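Speaker notes - Two arms on one rail, Irville shared workshop

Slide 4: The build
Project name is Daza. Both arms bolt to a single aluminum rail. Mention that I spent 253 dollars on the enclosure and tiles, arms not included. Purple cables run base to wrist - leave slack at the elbow.

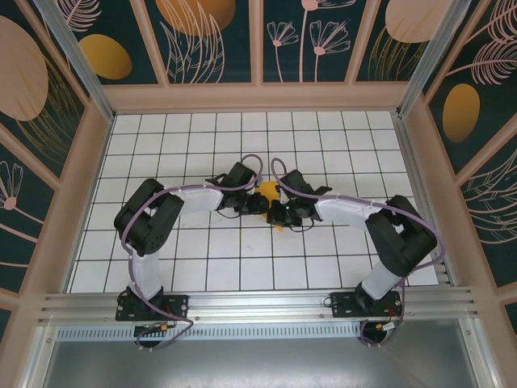

Slide 5: Getting them to share the middle
Both grippers work over the same patch of floor. I logged 1,114 runs by September. Say how I set the stop distance, then take questions on wiring.

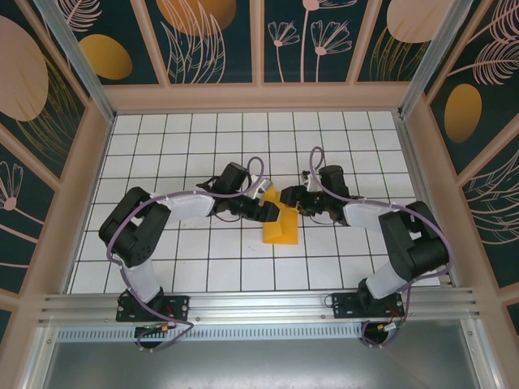

Daza, both grippers close to the yellow piece on the tiles.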